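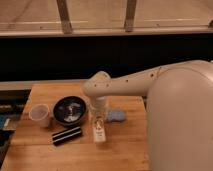
Wednesday, gone midnight. Try 161 with the Gudlow gripper. Narrow thing, good on the cup, hopeless on the sponge. The Rind one had been the other way round and she'd posted it back to Ziltcombe in a temper.

Bowl next. Arm down, stop, shake. Down again.

"Come on," she said. To an arm. Twelve hours of this and she was talking to it.

Gultstead wanted a answer by morning. Gudlow or Rind, one word, they'd said. She typed Gudlow. Deleted it. Typed Rind.

Behind her the motor whined. She hadnt pressed anything.

She turned round. It had gone back to the cup.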